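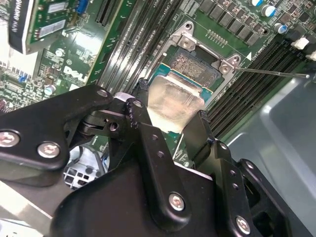
Clisine opens computer refurbishing workshop in Grerville

June 15, 2018
By the Clisine press office

GRERVILLE – Clisine announces the opening of its second workshop for used office computers and servers. The new site is in the former Parsons printing building, on the road to Bruswood, and it will receive machines from companies, schools and town offices of the region.

The workshop has 66 work places and a storage hall for 2000 machines. Preparation of the building started in February. In the test period the team has already taken in 455 computers, and the greater part of them will be sold again with a guarantee of one year.

Much of the work is done on the motherboard. Many boards that arrive to us are still good, but the thermal paste between processor and cooler is old. For this the retention frame of the socket is opened, the processor is lifted straight up, and the grey paste is cleaned from its metal lid. The contact pins in the socket are very thin and they must not be touched. A single bent pin can make a whole board useless, so every socket is inspected under a magnifying lamp before the processor goes back. Dell boards, such as the green one shown with this release, are among the types accepted in Grerville.

Memory slots and capacitors are checked at the same table. Boards which do not pass the check are used for spare parts, and what remains is given to a metal recycler.

Companies with more than four machines can ask for collection without cost inside the Grerville and Bruswood area. Private persons are welcome to bring their computers to the front desk in the morning hours. Hard drives are erased before any other work begins, and the owner receives a written confirmation.

A price list for refurbished machines is available at the desk – it is renewed every month.

Comments

boardswapper: Do you sell the tested boards separately? I need one with both memory banks working.

Clisine press office: Yes, but only at the desk for the moment. Please bring the model number.

mill_road: Is there parking behind the old Parsons building or only on the street?

t.k.: Good news for Bruswood, we had to drive very far with our old servers until now.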